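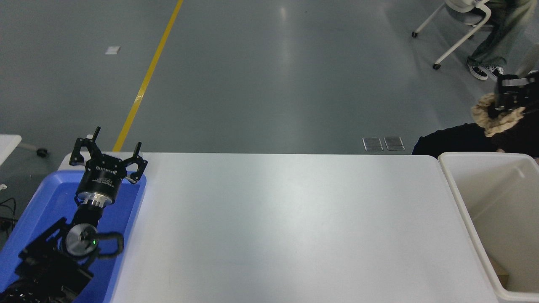 Hurance Shipping Claims

A table of delivery promises made by online stores, set next to what the order pages later said. Read the limits before you use it. Most people who asked us for this data wanted it to prove that two-day shipping is a lie, and it can't do that.

What's in it

54 stores, one file per store, plus stores.csv, which lists the category each store puts itself in. We kept the stores' own categories even where they are silly. Pisetti sells garden hoses under "wellness" and we left it there.

Columns in each store file

order_ref: a random string, no link to the real order number
promise_text: the delivery wording on the product page, copied as is
promise_days: our reading of that wording as a number
cart_days: the same promise at checkout, often longer
status_days: days until the order page said "delivered"
returned: yes, no or blank

Blank in "returned" means we don't know. It does not mean no. Please stop filling it with zeros.

Where it came from

Shoppers sent in their own orders through a form. That should worry you. People fill in forms when they are annoyed, so late orders are almost certainly overcounted, and we have no honest way to correct for it. An earlier version shipped with a weights column that claimed to. We took it out because the weights were guesses with decimals.

Known problems

"Delivered" is the store's word. A parcel can be marked delivered while it sits in a depot, and status_days will look great.

"2 day" can start at the order, at the payment or at the moment a label gets printed. We read it from the order. Wasteo counts from the label and says so in small type, so its rows look worse here than its own numbers would.

Jääskeläinen changed its order page in August. Rows after that have no cart_days.

Furniture and appliances are thin. Don't rank stores on them.

Duplicates: 3 known pairs, left in and marked in notes.txt.

What we'd trust it for

Comparing promise_days with cart_days inside one store. Both come from pages the shopper copied on the same visit. Averages across stores are weak, and star ratings built on them are worse.

Versions

Version 2 is current. Version 1 had the weights column and should be deleted if you still have it.

License

Free to use and change. Keep this file with the data, including the section on problems, which tends to go missing when the table gets reposted.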